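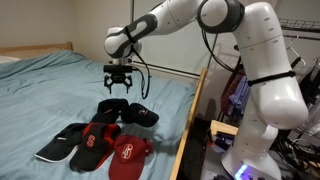
Annag MacKinnon
Staff writer, bedroom and storage

Review: Skunora bed frame with side rail, six months in

I bought the Skunora in April to replace a metal frame that had started to squeak. It is a plain bed in light wood with a low headboard and a rail down the side of the mattress. There is no storage underneath and no upholstery. I paid 300 for the frame and another 19 for the slat felt, which the store sells separately and which I think should be in the box.

Assembly

The frame came in two cartons. The longer one holds the headboard and rails and is awkward on stairs, so have a second person there. The instructions are drawings only. They are clear until the step where the center beam goes in, where the drawing shows the bracket from the wrong side. I put mine in upside down and had to back out four bolts. After that it went together without trouble. All the bolts take the same hex key, and the one supplied is soft. I switched to my own halfway through.

Start to finish it took me an evening, with a break for dinner. Tighten everything again after a week. Two of the bolts at the head end had loosened by then, and I have not had to touch them since.

The rail

The rail is the reason I chose this bed over the Vandard, which is close in price and has a platform that the mattress sits on top of. On the Skunora the rail runs along the side of the bedding and the mattress stays where it is put. On a platform bed I am always pushing it back into line.

The drawback is making the bed. There is not much room between the mattress and the rail, and tucking a sheet in means working your fingers down the gap. Fitted sheets are easier than flat ones. I use a light teal-blue one that wrinkles whatever I do, and I stopped fighting it some time ago. If you like tight hospital corners you will find the rail annoying.

The edge of the rail is rounded enough that it does not hurt the backs of your legs when you sit down. I have walked into the corner in the dark more than once and the bruises were minor.

The headboard

The headboard is low, with a short upright post at the end. It keeps the pillows from sliding off the back, which is all I ask of one. For reading in bed it is less good. You need two pillows behind you, and a firm one helps. I hung a robe on the post for a while and it kept sliding off, so I would not count it as a hook.

As a work surface

I use the bed for sorting as much as for sleeping – laundry, suitcases, the contents of whatever shelf I am clearing out. Most recently it was baseball caps, mostly black, with a dark red one and a black and red one with an S on the front. Laid out in two rows, they are much easier to judge than in a stack, and the pale sheet shows up lint on black fabric better than any table I own. The height is good for this. I can stand beside it and reach the middle without my back complaining.

I also tried the Gruber for a month in the spare room. It is a nicer piece of wood, but it sits so low that I ended up kneeling to fold anything, and it costs 600.

Finish and wear

The wood has a light finish with very little shine. Dust does not show. A glass of water left a ring on the rail, which came out with a damp cloth and some rubbing. There is one dent from the vacuum cleaner, low down on the outside, and I have left it alone. The color has not changed that I can see, although the room does not get much direct sun.

Noise: none from the frame so far. The slats clicked for the first few nights until I fitted the felt.

Delivery was through Danenent and cost 70, which is high for two cartons left at the front door. They came on a Wednesday inside the window they gave me. Carrying upstairs is extra.

Good: steady, quiet, mattress does not shift, useful height.
Not so good: tight gap for tucking sheets, soft hex key, felt sold separately, delivery charge.

I would buy it again at this price, with a fitted sheet and my own hex key.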